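Search this site: type a word

How to fold a cloth

A fold is a place where a flat material bends back over itself. The line where it bends is called the fold line, or crease. Cloth is made of thread, so it bends easily, but it also slides and stretches. Paper keeps a crease well. Cloth needs more help.

Start with the cloth on a smooth, flat surface. Spread it out and push any wrinkles towards the edges.

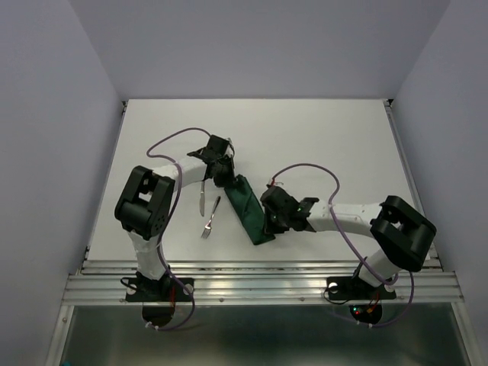 Making the first fold

1. Pinch one edge between finger and thumb. Take only the top layer.
2. Lift the edge a little and carry it across to the opposite edge.
3. Lower it, let go and press along the fold line.

One fold makes 2 layers. A second fold makes 4. Each fold doubles the number, and the bundle gets thicker and harder to bend.

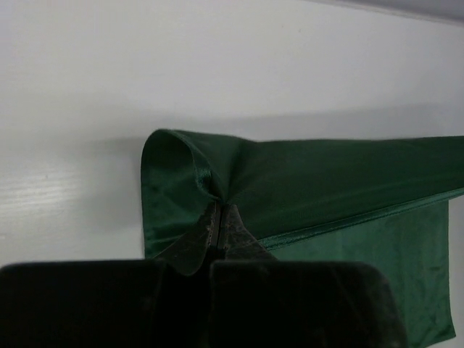
Small dips and slanting creases can form near a pinch. They form when the cloth is pulled at one point and the rest lags behind. To remove them, hold the edge in two places, well apart, and pull gently outwards. Then press again.

Velvety cloth has short raised fibres called pile. Stroke it one way and it looks lighter; stroke it the other way and it looks darker.

Comments

Kaja Koppel: My class tried this on Thursday. Tea towels were easier than scarves.

Bjartur: i got to 4 folds then it was too fat

Contact | Copyright Thorlacius Learning | Back to top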